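Cabinet knob

A cabinet knob is a small handle fixed to the front of a cabinet door or drawer, usually by a single screw, that you pinch or hook with your fingers to pull the thing open. That's the dictionary version. I've been keeping this entry going for a while now and I keep finding more to say, so settle in (or skip to the part on sizes, which is what most people write to me about).

Knobs and pulls

People use the two words as if they meant the same thing, and in a hardware store you'll get by fine. But among those of us who care, a knob has one screw and a pull has two or more. A pull is a bar, a cup or a loop. A knob is a lump on a stem. There are odd cases - the little T-shaped bar on one screw gets sold as a "T-knob" by one shop and a "T-pull" by the next - and I've given up arguing over those. I file them under knobs, because of the screw.

The one screw matters more than you'd think. A knob can spin, and sooner or later most of them do. A pull can't spin, but its two holes have to be the right distance apart, and if you ever want to change it you're stuck hunting for another with the same spacing. With a knob you can swap in nearly anything you like on a rainy afternoon. I love that about them!

Parts

The head is the part you grab. Behind it comes the neck or stem, which keeps your knuckles off the door, and at the bottom of that is the base, where the knob meets the wood. Some have a backplate too, a flat piece that sits between the base and the door. Backplates are partly for looks and partly for hiding things, such as the ring of grime left by the last knob, or a hole that somebody drilled a bit too big.

Most modern knobs have a threaded hole in the back, and the screw comes through from inside the door. Older ones often work the other way around, with a threaded post sticking out of the knob and a nut on the inside. Older still are the wooden ones with a wooden thread, or just a plain peg glued into a hole. If you've got a chest with those, please don't force them.

Materials

Wood was the easy choice for a long time, since anyone with a lathe could turn a set to match the piece. Brass came in for the better furniture and has never really left. Glass and china knobs had a great run in the nineteenth century, and you still see them everywhere, old and new. After that you get plastics, zinc, steel, aluminum, leather tabs, river stones with a bolt glued in, and whatever else people dream up.

My own favorites are the plain white ones. They go with everything, they show dirt right away (I count this as a good thing in a kitchen), and when one chips you can usually find another that's close enough. Thérèse Bergeron, who taught me most of what I know about old hardware, couldn't stand them and called them aspirins. She had a bin of 62 brass ones under her bench and would go through the lot to find a pair that matched in color. 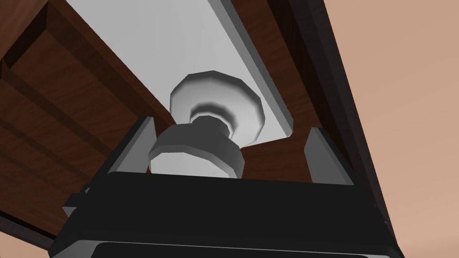
Sizes and placement

Most kitchen knobs have a head a little over an inch across. Smaller ones belong on spice drawers, desks and jewelry boxes, and the big ones look good on wide drawers but catch on pockets and apron strings. The part people forget to check is projection, meaning how far the knob sticks out from the door. Too little and your fingertips scrape the paint. Too much, in a corner, and one door can't open past the knob on the next.

On a door, the knob goes on the side away from the hinges. Base cabinets get it near the top corner and wall cabinets near the bottom corner, so your hand travels as short a way as possible. On a drawer it goes in the center, either dead center or a touch higher, and a very wide drawer is better off with two. Make a template out of scrap wood or stiff card before you drill anything. I once did a whole run by eye, and I still see those doors every time I visit my sister.

Loose knobs

A knob that spins usually just needs its screw tightened from inside the door. If it comes loose again in a week, the screw may be too long and bottoming out in the knob before it has gripped the wood. A small washer under the screw head fixes that, or you can snip the screw to length. A drop of the removable kind of thread glue helps too. Skip the permanent kind, unless you're very sure about your taste.

Collecting

There are more knob collectors than you'd guess, and they're a friendly bunch. Some go by material and some by maker. The names that come up most in my own mail are Kirnine, for pressed glass, and Ouali, for turned wood with a painted ring. Nevau made china ones with a slightly flattened face, sold in boxes of 6, and a full box with the screws still in it is a lovely thing to come across. The Unbridge swap meet, held every October in the old feed store, has 60 tables of door and cabinet hardware, and I've never once come home with empty pockets. One man there told me he owns 1,000 knobs and has a single drawer in his kitchen with nothing on it at all, because he can't decide.

See also

Drawer pull; Escutcheon; Backplate; Hinge; Cabinet latch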